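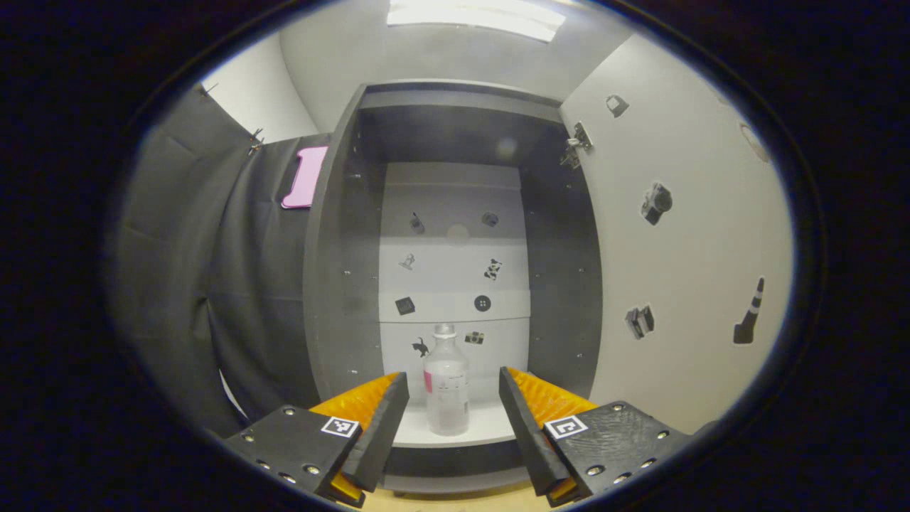

Shelf-pin cabinets for small stores: speaker notes
Tarek Ghoneim, Stanham session, 13 slides

Slide 1. Introduce self. Scope is open-front cabinets with adjustable shelves, used for bottled supplies in small rooms. Doors and locks are in the Turnholm talk in December, so send those questions there.

Slide 2. Anatomy. Two side panels, a top, a bottom shelf, a kickboard. The side panels carry the load. Point out the column of pin holes on each side and say that both columns have to be drilled from the same end of the panel. Most rocking shelves I get called to look at come from a panel drilled from the wrong end.

Slide 3. Kickboard. Keeps the bottom shelf clear of mop water and floor dust. Check it for swelling at the lower edge once a year. If it has swollen, replace the board and leave the cabinet where it is.

Slide 4. Spacing. Measure the tallest bottle with the cap on, then add two fingers of clearance. Stanham set every shelf to the same gap and lost a full shelf per unit. PAUSE, someone usually asks about this.

Slide 5. Loading. Liquids go low. A 600 mm shelf full of bottles will sag in the middle before the pins give any trouble — lay a straightedge along the front and look for daylight. Skip the formula unless they ask.

Slide 6. Bottle position. Labels to the front, caps tight, base fully on the shelf. One row deep on the lower shelf where people have to bend. Two rows is acceptable at chest height.

Slide 7. Color. Dark panels with pale shelves. The pale shelf shows a ring or a drip early, and the dark panel hides scuffs. Ezzat tried dark shelves and went back.

Slide 8. The Ezzat refit. 192 pins fitted, all metal, replacing plastic. Work took about 2 days including emptying and wiping down. Say that the wiping took longer than the pins.

Slide 9. Elemex checklist. Hand out paper copies now. Walk through the top half only.

Slides 10 to 12. Layout drawings. Go quickly. Stop on 11 for the narrow room, where the cabinet has to stand against the wall facing the entrance.

Slide 13. Questions. If short of time, drop slide 7 and keep slide 5. Collect the spare pins from the front table.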